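Cell at Skostside back in service after fixture change

2 May 2025

The two-arm computer assembly cell at Skostside is running again after three days of setup work led by technician Ifeoma Briggs.

Briggs replaced the part fixture, which had worn since March, and taught both arms their pick points again - 23 in all. Efe Tijani checked the gripper screws and finger alignment.
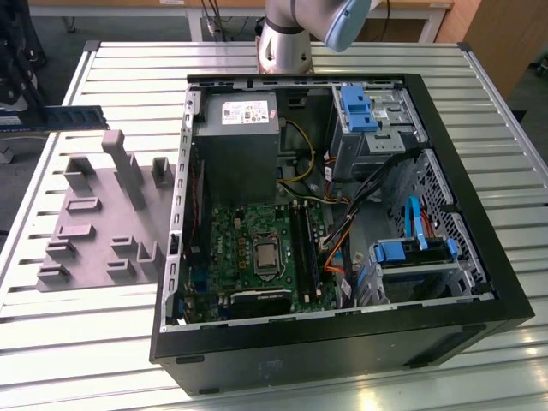
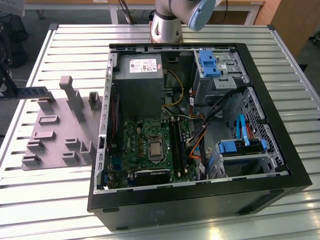
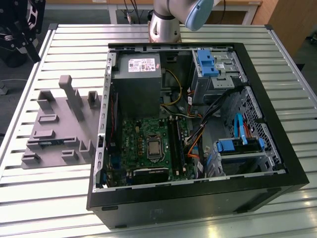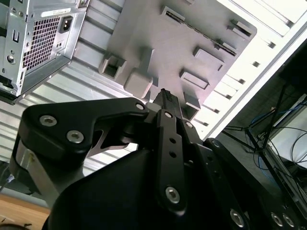 The gripper fingers will now be inspected every 560 cycles. Tobiloba Yusuf keeps the log and can be reached on extension 3530.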